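Merneck Shared Workshop
Bench check before a session: hand-held gripper pair
Filled in by Pouran Vahidi, March

I have kept the same order as the old sheet so that anyone used to it won't get lost, but the comments are longer, I'm afraid, as I had a cup of tea beside me and plenty to say. Tick, cross or "see comment" is all you need to write yourself. The build is the Umel pair, second version, printed here and wired up on the Estach boards.

1. Finger pads
Left: OK. Right: see comment.
The right-hand pads were re-glued after the last check and one corner has begun to lift again. It still holds well enough for light things, but please don't pick at it! I have left a tube of the good glue in the drawer marked Ghorbani, along with the spare pads. Clean both surfaces first and give it the whole evening under a clamp.

2. Opening and closing by hand
OK on both.
Squeeze each one slowly, all the way, with nothing in the fingers. You are feeling for the little gritty spot we used to get near the end of the travel. I went through it 4 times on each side and felt nothing, so the new bushes seem to have been worth the fuss.

3. Bracket screws
OK, after a quarter turn.
The top brackets do work loose, and a loose bracket spoils a whole afternoon of recordings because the angle creeps while you're busy with something else. Check them with the short hex key — the long one makes it far too easy to strip the thread in the plastic. Two of mine wanted nipping up.

4. Weight of test objects
OK.
Our own limit is 700 grams in either gripper. The heaviest thing in the box at the moment is the full bean tin at 437, so there is plenty in hand. If you bring something from home, pop it on the kitchen scales and write the figure on a bit of tape.

5. Glass
See comment.
Check every jar for chips round the rim before it goes anywhere near the fingers, and run a fingertip lightly along the outside of the base as well. Jar number 94 has gone in the recycling. Anything glass is to be lifted over the foam board and kept low.

6. Cables at the grippers
OK, with a small moan.
Each cable should leave the back in an easy curve with no sharp bend at the plug. The thick one likes to drape itself over your hand and down across the board, so give it some slack before you start and make sure your sleeve isn't going to catch it when you swap objects.
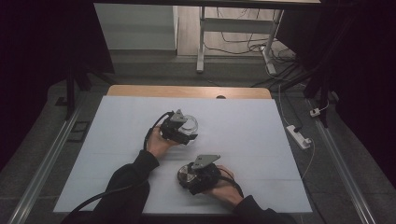

7. Floor and mains
See comment.
The white power strip is on the carpet to the right of the table, with a thin white cable running past it, and I would like that cable taped down before the next long session. Please look at the coil of black cables under the white table as well, and push it further back if you need to walk round that side.

8. Packing away
Not done yet, as I'm stopping for lunch.
Grippers go back in the padded box with the fingers open, cables in loose loops, board flat against the wall. I'll sign the last line when I've finished, and if you get there before me, put your initials beside mine.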